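Relport Short-Stay Housing
Guidance for registered hosts, January. A thread. 1/12

The revised standards for furnished short-stay lettings in Relport take effect at the end of this month. They apply to every host on the register, including those letting a single room in their own home. 2/12

The register now stands at 518 addresses. Of these, 60 are in the Malabanan quarter, where the separate parking rules published last year remain in force and are not altered by anything in this thread. 3/12

Linen. Hosts must provide one bath towel and one hand towel per guest, and a full change of bed linen between stays. Where a stay exceeds seven nights, a second set must be left in the property or delivered on the eighth day. 4/12 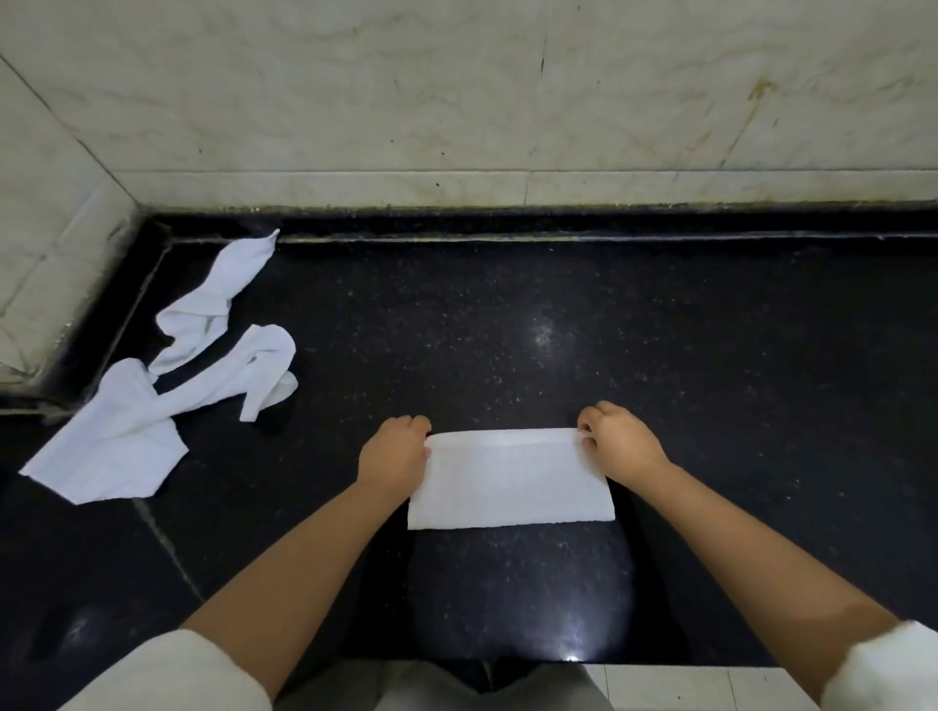

Linen may be laundered at home or by a commercial laundry. Hosts using the Lurunis collection service should note that the Istura Road drop-off point now closes at 4 pm. Bags left outside after closing will not be accepted into the next morning's load. 5/12

Worn or stained items should be withdrawn from guest use. We do not prescribe a colour or a weight of cloth. Several hosts have asked whether coloured towels are permitted. They are. 6/12

Kitchens. The former requirement for a printed inventory inside a cupboard door has been dropped. A list may be supplied on paper or by email before arrival. Instructions for the hob and oven must still be kept in the property. 7/12

Keys. Key safes fixed to shared railings, street furniture or a neighbour's wall must be removed. Hosts in blocks of flats require written consent from the building's manager before fixing a safe in any common area. Consent given by another resident is not sufficient. 8/12

Noise. The host's contact number must be answered between 8 am and 11 pm whenever guests are in residence. A recorded message alone does not meet this condition. Neighbours on the same landing should be given the number in writing. 9/12

Fees. Annual renewal remains at 200 for a single room and 900 for a whole property. Payments made under the old reference format will be matched by hand, and receipts in those cases may take up to three weeks. 10/12

Inspections. Visits are arranged by letter with ten days' notice. A host who cannot attend may name a representative, using the form enclosed with the letter. Missed visits are rebooked once without charge. 11/12

The full text of the standards is available at the Istura Road office and on the housing pages of our website. Questions about an individual registration should be sent by email, quoting the register number, and not posted as replies to this thread. 12/12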